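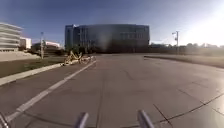
Inicio · Foros · Robots de exterior · Kits y servicios
Imprimir | Enviar por correo
Lectura: 3 minutos

¿Merece la pena el kit de navegación de Plustell para un robot de reparto pequeño?

Fedo

Hola a todos. Llevo desde abril dándole vueltas a este kit y ya no sé a quién preguntar, así que os lo suelto aquí. Tenemos una base de cuatro ruedas para llevar paquetes entre edificios dentro de un recinto de oficinas, y el fabricante de la base (Lindholm) nos propone montarle el kit de Plustell: cámara frontal, ordenador de a bordo y el programa que sigue bordillos y líneas pintadas. Nos piden 1753 euros por el conjunto, más 400 al año si queremos actualizaciones y soporte.

Lo nuestro es asfalto viejo, con grietas y cambios de gris por todas partes, una línea blanca a un lado y bordillo de hormigón. Árboles, césped, algún edificio acristalado. Nada raro, vamos. Pero me preocupan dos cosas. La primera es el sol bajo: cuando le da de cara, media imagen se va a blanco y no sé si el programa se entera de dónde acaba el pavimento. La segunda son las bicis pegadas al bordillo, sobre todo las reclinadas, que son bajísimas y que en la cámara pueden quedar borrosas, casi transparentes. ¿El kit las trata como obstáculo o se las come?

El comercial me dice a todo que sí - ya sabéis cómo va eso - y en la ficha no encuentro nada concreto. ¿Alguien lo ha usado en la calle de verdad? También miré el de Borari, que sale por 828 euros, pero viene sin soporte y con la documentación a medias.

Gracias por adelantado, y perdón por el tocho.

borari_a_medias

Yo tengo el barato y va bien. Cómpralo y te ahorras un dinero. Lo de las grietas ni lo nota.

ruedas_y_cables

¡Hola! Yo he montado el de Plustell en dos robots y te cuento lo que me he encontrado, que no todo es bueno.

Siguiendo bordillo va muy fino. Con línea blanca también, siempre que no esté muy comida. Las grietas me dieron guerra al principio: una junta oscura larga, de esas que cruzan en diagonal y luego se abren en ramitas, me la marcaba como borde y el robot se paraba en seco a pensar. Se arregla en el menú de superficie, bajando la sensibilidad a líneas oscuras (viene altísima de fábrica, no entiendo por qué). Yo la dejé casi al mínimo y ya no se ha vuelto a parar por eso.

El sol es otra historia. Con exposición automática, si lo tienes arriba a un lado, ese lado se quema y los árboles del fondo se quedan en una mancha clara. El pavimento cercano lo sigue viendo, pero todo lo que está lejos pasa a dudoso y baja la velocidad. Para mí eso es lo correcto, aunque a mi jefe le desespera. Ponle una visera, la venden ellos mismos, aunque yo me la hice con un recorte de plástico negro y cinta. Y mira bien la altura de la cámara. En uno de los míos la puse demasiado atrás y los postes de la propia base me asomaban por abajo, con una esquina del chasis de regalo. Hay una máscara en el programa para que ignore esa zona, pero cada vez que muevas el soporte tienes que volver a dibujarla. A mí se me olvidó una vez y el robot no quería ni arrancar, convencido de que tenía algo delante.

Con las bicis yo no me fiaría solo de la cámara. Las normales me las detecta de sobra. Una reclinada no la he probado nunca, así que no te voy a decir que sí. Pide al comercial una prueba en vuestro recinto, con una bici de esas junto al bordillo, parada y en marcha, y que te dejen ver el registro después. Si tu base ya trae sensor de distancia, comprueba que esté por debajo de la altura del cuadro, porque el mío venía montado arriba del todo y con cosas bajas no servía de mucho.

Sobre el precio: el primer año yo pagaría los 400. Escribí al soporte un montón y me contestaron siempre, a veces con una captura del ajuste exacto. El segundo año ya no lo renové y sigo funcionando con la versión vieja sin problema. El de Borari no lo he tocado, no opino.

Fedo

¡Mil gracias! Lo del sensor arriba del todo me ha dejado frío, el nuestro creo que va igual. Pido la prueba con la bici y, si me la conceden, os cuento por aquí.

Anterior | Siguiente | Volver a Kits y servicios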